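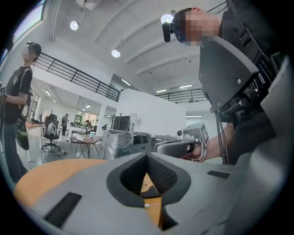
One reader asks whether the Judach open day in Limmont is worth the trip if you have no plans to buy a table, and adds that the parking last year was terrible. The answer to the first part is yes, if you like seeing how furniture is put together and don't mind standing. The parking is still bad. I left the car behind the train station and walked, and that took less time than driving up and down the hill looking for a space.

Judach has made tables in Limmont since 1913. The works is in two brick buildings with a covered yard between them. Most of the output goes to schools, libraries and community halls, with a smaller line for homes. The open day is in November every year and runs from nine in the morning to four in the afternoon. Admission is free, but you need a ticket for the tour, and those are handed out at the gate. I got there at half past nine and was given a place on the eleven o'clock group.

The tour begins in the lumber store. Boards are stacked by species and thickness, with strips between the layers so the air can get through. Our guide had us lift one end of an oak plank and then one end of an ash plank the same size. I could not tell much difference. The store is unheated and the group stood in it for a good while, so wear a coat you can keep on.

After that you go across the yard to the cutting room. The saws were turned off for visitors and the dust pipes had been opened up so you could look inside. The guide explained how a tabletop is glued from narrow boards, with the grain direction switched from one board to the next, and passed around an offcut from a top that had been glued the wrong way. It had cupped enough to rock when you put it down flat. The offcut was the best teaching aid of the day and I would have liked more things like it.

The curved tops take up the next room. These are cut slightly oversize and then trimmed against a template. Templates hang on the wall with numbers painted on them, and the highest one I found was 1061. They don't throw any away. A customer can send in the number stamped under an old table and get a new top made to the same outline, even if that model has been out of the catalog for decades. I asked what it costs and was told it depends on the wood and the size, so I can't help anyone with a price.

Finishing was the part I had come for. The home tables get oil and the school tables get lacquer. Both lines use the same stain colors, and the warm orange one is still what Judach is known for around here. Anybody who went to school in Limmont has eaten lunch off it. They had sample boards set out with one half left in a south window and the other half kept in a drawer. The lacquered pine had shifted the most. The oiled oak was harder to judge.

We were told that lacquer can be wiped with a damp cloth and mild soap, and that an oiled top should be oiled again when water stops beading on it. For rings from cups on an oiled top, sand lightly with the grain and oil the spot twice. For rings on lacquer, wait a few days first and see whether they fade. A woman in our group asked about candle wax and the advice was to let it harden and lift it with a plastic scraper.

The tour is listed at 30 minutes. Ours took closer to an hour, mostly because of questions, and the group behind us was waiting in the yard when we came out.

The showroom is on the ground floor of the second building and you can go in without a ticket. The tables there can be leaned on, sat at and crawled under. The Emus is the round one, sold in three widths, and the legs come off with a single bolt each. The Espinoza is the longer model with rounded ends. I sat at both. The Espinoza has more knee room at the ends than you would expect, and the Emus in the smallest size is tight for four people with plates. The edge on both is rounded over by hand, or at least finished by hand after the machine has done most of it. Run your palm under the rim and you can feel where the sanding stops.

Seconds are sold from the covered yard. By the time I got to them most of the small pieces were gone. What was left was mainly benches, a few tops without legs, and bins of offcuts priced by weight. I bought a bag of ash pieces for handles. Bring cash, as the card reader only works near the office door.

Food was soup and rolls in the canteen, and the line at noon was long. The canteen tables are old Judach school tables, some of them with names carved in the underside. There are restrooms next to the canteen and another set by the showroom. The second set had no line at all.

A few practical points for next year. The lumber store and the yard are level, but there are two steps into the finishing room and the ramp was being used to store pallets. Staff moved them when asked. Children can go on the tour from age eight. Dogs have to stay outside. The gate staff told me they had more than 400 visitors last time and expected the same again, so go early if you want a tour before lunch. Tickets for the afternoon groups were still available when I left at one.

The templates can also be viewed by appointment on ordinary working days. Call the office and have the stamped number ready. It is usually on the underside near one of the legs, and on older tables you may have to scrape off some wax to read it.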